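Prumwood Library reading room reopens with new work surfaces

April 7, 2024

The reading room on the upper floor of Prumwood Library has reopened to the public after a closure that began in December. The room has been repainted in a pale grey-white and the worn study tables have been replaced.

The work was carried out by Rellar, a local joinery firm, and cost less than had been set aside for it. Readers will find 196 seats, including four places at adjustable height beside the lift. Lockers are available on the landing and require a coin, which is returned after use. 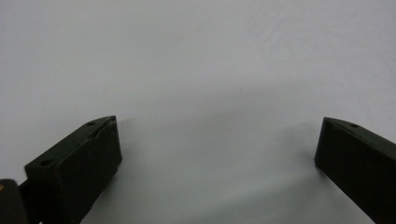

Hiba Khalaf, head of public services, said that the choice of a plain, matt finish had followed comments from regular readers, many of whom had found the former varnished tables tiring under the evening lights. Samples were left out in the entrance hall for several weeks, and roughly 300 comment cards were received.

The local history collection, previously kept in the Rosales Room, has been moved to the shelves along the north wall. Maps and large plans must still be requested at the desk. Issa Haddadin, who is responsible for the collection, advises readers to order these items the day before their visit, as several are held at the Skasberg store.

Ink, glue and cutting tools may not be used at the new tables. Pencils are available at the desk free of charge. Opening hours are unchanged, and existing reader's tickets remain valid.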